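2021-08-29

Blog archive move, continued. Old host is Hadow, new one is Menia. Working from the export I made this morning, file two, not the one in the shared folder. The shared one stops in February and should be deleted.

Post count in the export is 1,118. The old dashboard gives the same number with drafts turned off, so I'm treating the posts as complete. Comments are a separate file and came to around 3,000 after the spam was stripped. I did not check those one by one.

Import ran in two passes. First pass stopped at 1,000 posts with no error message. The help page says that is the limit for a single upload, in small type near the end. Split the rest into a second file, uploaded it, and it went through.
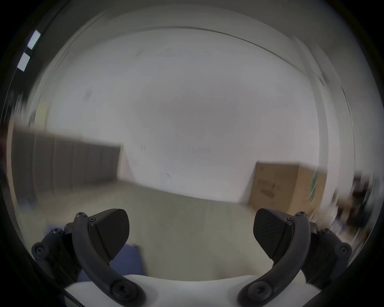
Dates held up. Categories mostly held up, except that anything with an ampersand in the name got made twice. Merged "Food & Trips" by hand. "Friends & Family" is still doubled. Leave it until the theme is settled, as the merge tool resets the menu every time.

Broken links: 71 on the first scan. Most are to other people's blogs that are gone, mainly from the conference recap posts and the blogroll. Options as I see them:

Remove the link and keep the person's name as plain text.
Point to a saved copy where there is one.
Leave as is.

I went with plain text for the blogroll and have done nothing yet on the recaps. Joana Loureiro wants saved copies for those, and she wrote half of them, so that's her call. Joana, the list is in the spreadsheet, second tab. Put an S next to the ones you want to keep. 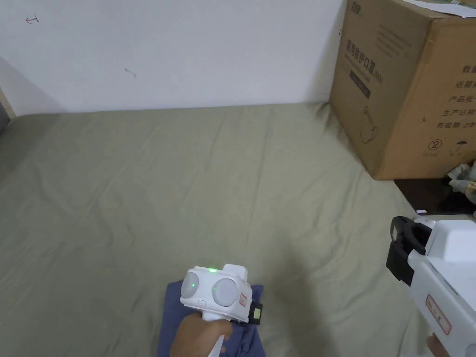
Sidebar next. The old "about me" box was a widget and did not come over. Retyped it from the live page and dropped the line about posting every day. Badges from past conferences are left out for now. They were linked from the organizers' sites and half of them don't load.

Tried two themes. The default is too narrow for the long posts, with a lot of scrolling on a phone. The second has a better width but puts the date under the post, and the older entries make no sense without the date first. Asked Menia support if it can be moved. No answer yet.

Still to do:
- second doubled category
- test the comment form logged out
- redirect for the old feed address
- tell email subscribers before the switch, same day if possible

Old site stays up until the redirect is tested. Don't cancel Hadow yet.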